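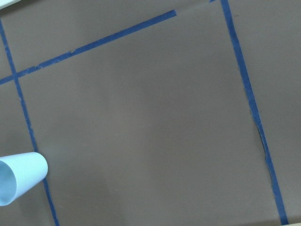
Re-taping the work grid on a bench arm

The Wandley arm in our shop picks paper cups from a grid laid out in blue painter's tape. Tape is cheap and quick to move, but it wears, and the wrist camera sees every frayed edge. Replace any strip that has torn, wrinkled or lifted. Pressing it back down holds for a few cycles at best.

Park the arm and switch off drive power at the cabinet. Clear the surface, including cups lying on their sides.

Mark both ends of the old strip in pencil before pulling it. Peel back slowly at a low angle. If the adhesive stays behind, lay a damp cloth over it for 15 minutes, wipe, and let the surface dry fully.

Lay new tape in one length where possible. A joint in the middle of a line leaves a small step, and the line finder on our unit sometimes reads it as a corner. Cut the ends square with a knife against a steel rule. Tape torn by hand leaves a ragged end.

Use 25 mm tape throughout. Mixed widths shift the detected center line.

Run the grid check at low speed from the park position. Our limit is 11 pixels of drift at any crossing. If one crossing fails, re-lay that strip. If all of them fail by the same amount, leave the tape alone and check the screws on the camera bracket.

Wipe the lens with a dry microfiber cloth each time the tape is changed. We inspect the grid every 200 cycles and log it on the sheet inside the cabinet door.

Conall Duggan, 30 May 2026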